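Preparing a Collection for Transfer to Off-Site Storage
A guide for small museums, local archives and historical societies
Zustascombe Regional Archives Service

Purpose of this guide

Member organisations are asked from time to time to move part of their holdings to the shared repository at Zustascombe. The steps set out below apply to paper records, bound volumes and small mixed collections. They do not apply to glass plate negatives, nitrate film or framed works, for which separate advice should be sought before any item is moved.

Organisations should allow at least one full season between the decision to transfer and the booking of a vehicle. Most of that time will be spent on the list, and very little on packing.

Step 1. Confirm what may be transferred

Check the deed of gift or loan agreement for every group of material on the proposed list. Material held on loan may not be sent off site without the written consent of the lender. Where no agreement can be found, record this in the transfer file and keep the material on your own premises until its status has been settled.

The Jivov Mine Papers, transferred in February, are a useful reference. The earliest volume is an accounts ledger of 1871, and the collection came to the historical society through three separate donors. Two of the donations carried conditions on public access. These conditions were copied in full to the front of the transfer list, and the repository applies them on the society's behalf.

Step 2. Prepare the transfer list

The transfer list is the only record shared by both parties. It must be complete before the first carton is closed. Each line should give:

Carton number
Series title
First and last item in the carton
Covering dates
Access conditions, if any
Home shelf location

Carton numbers should run in one unbroken sequence for the whole transfer. Do not begin again at one for each series, and do not use letters as suffixes. If a carton is withdrawn after numbering, leave its line on the list and mark it "not used".

The description need not be elaborate. "Correspondence, inward, Ba to Co" is sufficient. "Miscellaneous" is not accepted on its own.

Step 3. Carton, wrap and label

Archive folders and acid-free boxes stay with the records. The outer carton is for transport only and will be removed at the repository. Fill each carton so that the contents stand upright without being forced, and use crumpled acid-free tissue to take up any remaining space. Heavy volumes should lie flat, spine to the side, with the largest at the bottom.

Close the flaps and seal the centre seam. Stretch film may be applied over the closed carton, provided that no film or adhesive touches the records.

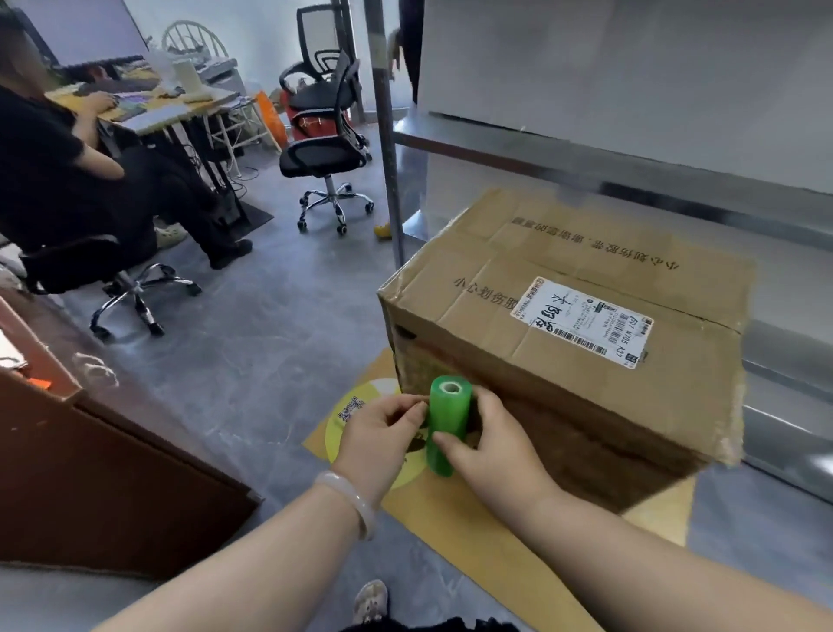

Our society found it far easier to write the carton numbers on the list first and copy them to the labels afterwards, because when we did it the other way we ended up with two cartons bearing the same number and had to open both. One member organisation sent in this remark after its first transfer, and the Service now recommends the same order of work to all members.

Labels should be typed or printed in plain block lettering. Fix one to the end of the carton and a second to the top. Each label carries the name of the organisation, the carton number and the total number of cartons in the transfer, as in "14 of 100". Do not write the subject of the records on the outside where the collection includes personal, medical or legal files.

Step 4. Book the transfer

Submit the completed list to the Service and request a receiving time. The loading dock at Zustascombe is staffed from 9 a.m. on weekdays. Saturday deliveries can be arranged for organisations that depend on unpaid help, but must be requested when the list is submitted.

The Service's usual carrier is Clumel Freight. Organisations may engage another carrier if it can provide an enclosed vehicle and a signed receipt for each carton. Records are not to travel in an open ute or trailer, however short the trip.

Before the vehicle arrives, clear a path from the storeroom to the door and set the cartons out in number order. One person should stand at the door with the list and tick off each carton as it leaves. That person should not be asked to carry.

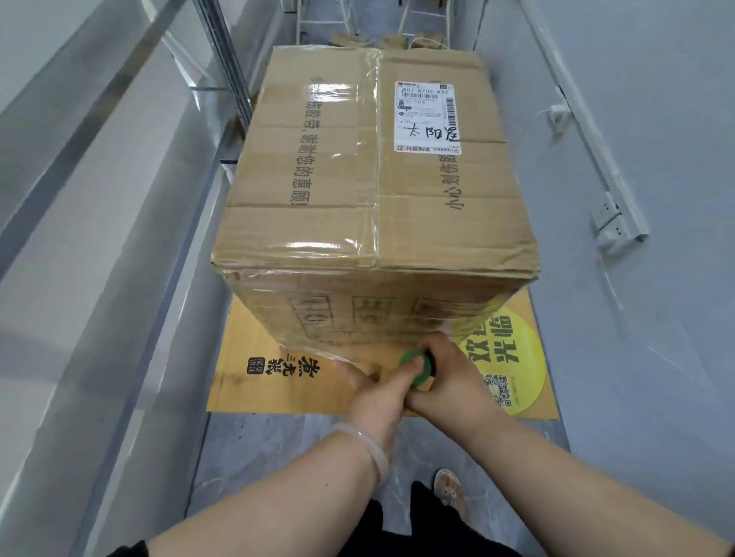
Insurance is the responsibility of the sending organisation until the receiving officer signs the list. Many household and community policies exclude goods in transit, and the insurer should be asked to confirm cover in writing. The Ververidis Bequest, a run of 1350 letters and account sheets, was delayed at its home branch for several weeks while this point was clarified — a single telephone call at the planning stage would have avoided it.

Step 5. Receipt and checking

At the repository, cartons are checked against the list before they enter the stacks. The receiving officer will note any carton that is missing, damaged or wrongly numbered, and both parties sign the same copy. A scan of the signed list should be placed in your transfer file.

Cartons then remain in the holding area while they are inspected for insects and mould. If either is found, the affected material will be isolated and the organisation contacted. No treatment is carried out without your approval.
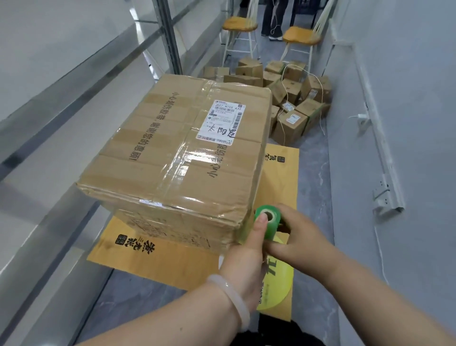

Step 6. Update your own catalogue

The transfer is not complete until your own records show where the material has gone. Amend the location field for every item or series on the list, and place a card or dummy on the vacated shelf. Organisations that use a paper register should make the change in ink, with the initials of the person responsible.

Members of the public will continue to approach you first. Staff at the front desk should be told which collections are now off site and how long a retrieval takes. Requests received by noon are normally filled on the next working day.

Retrieval and return

Records may be recalled at any time by quoting the carton number and series title. There is no charge for the first 2 retrievals in a calendar month. Original documents are returned in the same enclosures in which they were received, and should be sent back in the same order.

Blank transfer lists and label templates are available from the Service on request.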